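# Packing waste in a shared bedroom: what we kept, what we threw out

Course project, final report, 2018-07-31

## What the project was

Our group looked at the light packing material that collects in a rented student room over one term. We meant bags, foam sleeves, wrappers and the net tubes that fruit or bottles come in. We left out cardboard, glass and food waste, which the building already collects separately.

The question was simple. If you sort this material on the spot, on whatever flat surface is free, can you do it well enough that the useful part gets used again? Most advice on sorting assumes a table, three bins and some floor space. A shared bedroom has a bed.

We started in May with a short survey on our floor. We asked people what they did with a foam sleeve after taking it off a bottle or a piece of fruit. The most common answer was that it went in the trash with everything else. A few people kept sleeves in a drawer and never used them. One person used them to cover the feet of a chair.

## Collecting

Each room that took part got a paper sack and a sheet of rules. Anything light and clean went into the sack. Anything with food stuck to it was rinsed first or left out. By the end we had 726 pieces, with a total weight of more than 3,000 grams. Most of that was plain bags. Foam mesh was a small part of the weight but took up a lot of the room in the sacks — it springs back when you let go of it.

Two of our sacks had to be thrown away after somebody put a half-full juice carton in each. We did not replace them, and those pieces are not in the total.

## Sorting groups

We tried four different ways of grouping before settling on the one below. The first attempt went by color and was no use at all, as it put a foam sleeve and a thin bag together only because both were pink.

- **Film.** Thin bags and wrappers that crumple and stay crumpled.
- **Foam mesh.** Soft sleeves with a netted texture.
- **Stiff plastic.** Trays, lids, small tubs.
- **Mixed.** Anything made of more than one material that would not come apart by hand.

Film and foam mesh have to be kept apart. Our reuse plan for foam was padding, and a bag mixed in with the sleeves makes the padding slip. Film was to be folded flat and stored for lining small bins.

## Working on the bed

We set up the sorting trials in a bedroom and used the bed as the work surface. The sheet was the one already on it, a white one with a floral print. We talked about covering it with something plain and decided against it, because the people we were writing for would not do that either.

Three things affected the work.

First, the surface gives. A pile that would stand up on a desk slides toward the lowest point when someone leans on the mattress. We dealt with this by keeping the piles small and clearing each one before starting the next.

Second, the print. Red and pink flowers make a busy background for red and pink wrappers. Small scraps were easy to miss, and we went over the sheet again at the end of each trial. Blue pieces gave us no trouble.

Third, torn foam. A sleeve that is frayed at one end sheds bits when it is pulled, and the bits cling to fabric. After the first trial we changed the rule so that sleeves were lifted from the sounder end. We also stopped shaking them out over the bed.

We ran each trial with one piece handled at a time. It is slow, but grabbing a handful of film usually brings a sleeve along with it.

## Results

Of the foam sleeves, 55 were whole enough to use again. We cut the rest open and stuffed them into a cushion cover as a test. The cushion was lumpy and made a squeaking noise, so we do not recommend it.

The whole sleeves went to Okis, the repair shelf at the student center, which wraps mugs and lamp parts for people to carry home. They took all of them and asked for more of the larger size.

Film did worse. Folding it took longer than we had planned, and very few people used the folded bags we left in the shared kitchen. We think the fold was too small — people did not recognize what it was. Sandhu hall tried the same thing with bags stuffed loosely into a box, and theirs were gone in a week.

Stiff plastic went into the normal recycling. The mixed group was the smallest and all of it ended up as trash.

## What we would change

Start with the foam. It is easy to spot, it keeps its use, and there is somewhere for it to go. We would also give each room a second, smaller sack for sleeves only, so that they are not crushed under the film. The rules sheet should be cut from 2 pages to one.

We did not weigh the groups separately until late in the project, and the early sacks cannot be redone. The next group should weigh as they go.

## Pictures
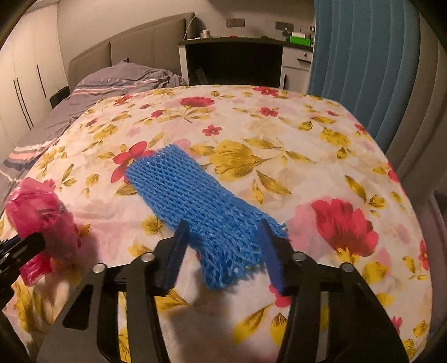
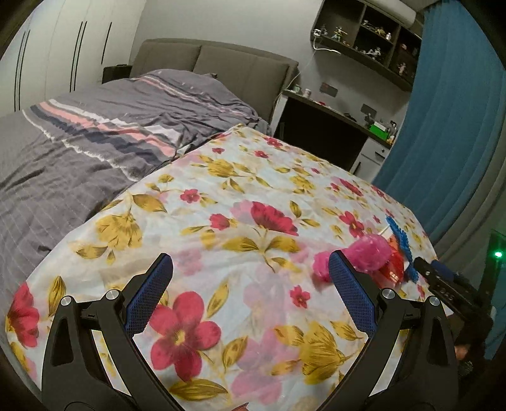
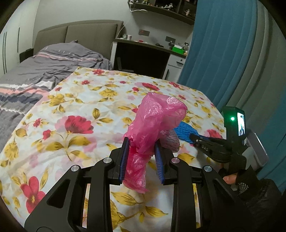
Tanko Akinola read the draft and thought we had given up on film too early. In his view the bags should be sorted by size before anyone folds them, with the small ones left as they are, and he would like the next group to test the loose box in more than one kitchen before the folding is dropped. He also asked whether the frayed sleeves could be trimmed and kept instead of being counted out. We had not tried it.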